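**Relatório de progresso, novembro**
Projeto Pasach – célula de manipulação de embalagens
Rubrica: equipamento e consumíveis

## 1. Situação geral

A fase de ensaios em bancada decorre conforme o plano aprovado. A aquisição do segundo par de dedos paralelos foi concluída dentro da rubrica. O contrato de manutenção com a Handbridge continua por assinar: falta a resposta do fornecedor sobre o prazo de substituição de peças de desgaste, que a minuta fixa em 80 horas úteis e que pretendemos reduzir.

## 2. Trabalho realizado

O conjunto de tarefas foi alargado a recipientes com tampa articulada. Até ao fecho do período registaram-se 626 tentativas válidas de abertura e fecho, distribuídas por 3 posições iniciais do recipiente sobre a mesa. As tentativas interrompidas por paragem de segurança não entram neste total e constam do registo de ocorrências.

As tampas pequenas são as que mais tempo de afinação exigem. A força de contacto tem de bastar para deslocar a tampa sem arrastar o recipiente, e a margem entre os dois limites é estreita quando a base não está fixa. Optou-se por não usar ventosa nem batente, de modo a manter as condições previstas na candidatura.

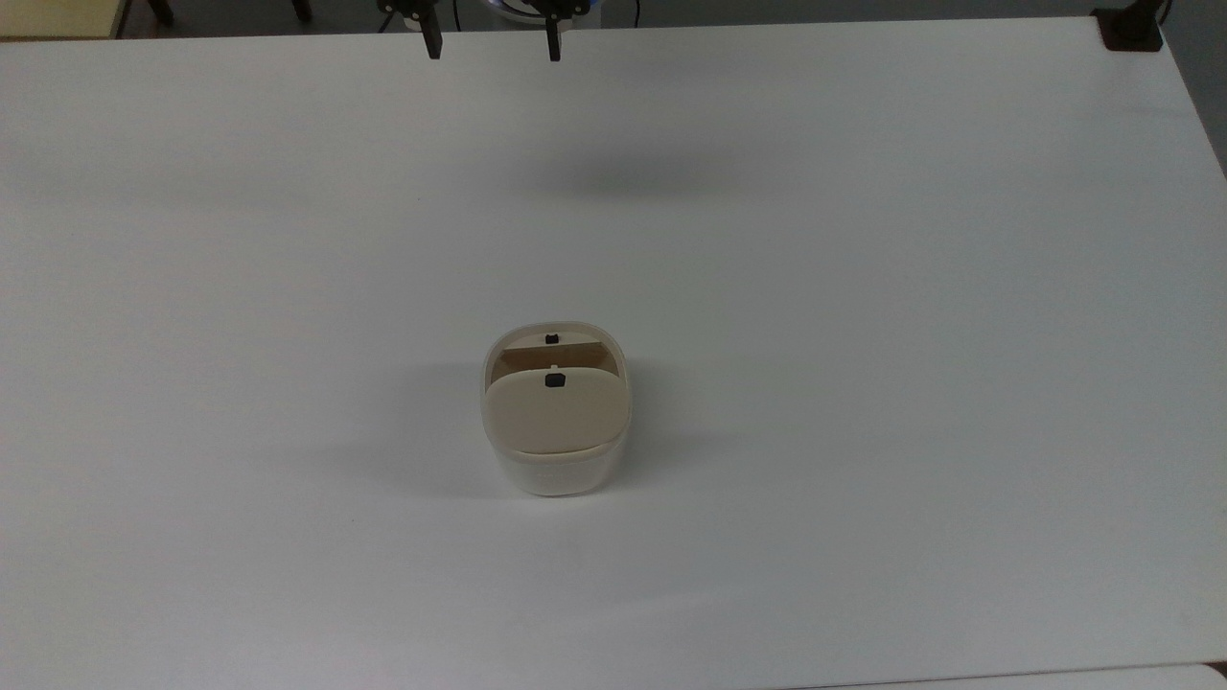

A iluminação da bancada passou a ser mantida constante entre sessões. A superfície branca facilita a segmentação do objeto, mas as sombras suaves continuam a produzir contornos falsos em recipientes de cor clara. Está em avaliação um tampo cinzento mate, orçamentado pela Prieto; a decisão fica para o próximo período.

## 3. Execução orçamental

| Item | Fornecedor | Valor (€) | Estado |
|---|---|---|---|
| Par de dedos paralelos, sobressalente | Derkura | 3.027 | Pago |
| Tampo cinzento mate | Prieto | 626 | Em avaliação |
| Grampos de fixação e cablagem | Derkura | 80 | Encomendado |
| Manutenção anual | Handbridge | a negociar | Pendente |

O valor dos dedos inclui transporte e calibração de fábrica. Não houve transferências entre rubricas.

## 4. Desvios e riscos

- **Prazo da Derkura.** A entrega dos grampos foi adiada duas semanas. Sem impacto nos ensaios em curso; atrasa a montagem do segundo posto.
- **Manutenção.** Sem contrato, uma avaria no punho obriga a reparação avulsa, não orçamentada.
- **Cablagem.** O percurso atual do cabo limita a reorganização da bancada. A correção depende da chegada do material encomendado.

## 5. Próximo período

Concluir a negociação com a Handbridge, decidir sobre o tampo e montar o segundo posto. Solicita-se autorização para antecipar a compra de um segundo sensor de força, prevista para o ano seguinte, por contrapartida do saldo de consumíveis. O orçamento comparativo será enviado em anexo separado assim que forem recebidas as propostas da Derkura e da Prieto.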